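Teleoperated Demonstrations, Bedroom Setup

Task set: bed and bedding, second station
Maintained by Macarena Navarrete and Jiahui Jin
Last updated 3/9/18

These pictures accompany the Drumetti demonstration set. In every run an operator drives the arm by remote control while joint positions, gripper state and video are logged on a common clock. The policy is trained later from those logs. There are no scripted motions anywhere in the set, and the only automatic behavior is a force stop.

The set holds 280 demonstrations. Of these, 156 passed review and are used for training. The rest are kept with a reject code, mostly for operator pauses longer than 5 seconds or for dropped frames on one of the video streams.

Approach from the side

The end of the arm is beside the near edge of the duvet, a short distance above the mattress surface. Operators are asked to slow down at this height. Siyabonga Magagula's runs are the reference for approach speed, and new operators replay two of them before taking the controls.

Cables hang below the wrist on this side. Check the slack before any move that takes the wrist toward the floor. A snagged cable appears in the log as a slow drift in wrist torque and is easy to mistake for contact with the bed. 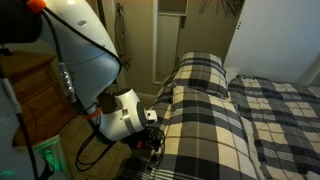 Held object: hair dryer

A white hair dryer is clamped at the end of the arm, nozzle toward the pillows. Runs with a held object are logged under their own task code. The operator enters the tool offset by hand at the start of the session, and an offset left over from the previous object is the most common error found in review.

Hajnalka Csizmadia reviewed this group. Her notes on nozzle angle are in the Zornach annotation file, column 5. 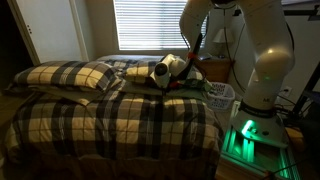

Gripper over green fabric

Fabric runs are the slowest in the set. The operator brings the fingers down vertically, pauses, and closes at reduced speed. Depth is hard to judge from the operator's display when the fingers are over a soft surface, so a second view from the foot of the bed was added in version 2. Štěpánka Havlíček is comparing success rates with and without it; results are due in April.
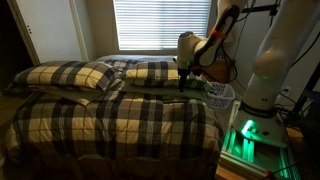 Gripper with fingers pointing down at the green fabric, right-hand pillow. Second arm at right, base lit green.

Logs are stored in the Istari format, one folder per demonstration. Reject codes are listed in the readme at the top level. Requests for the raw video go to Jiahui Jin.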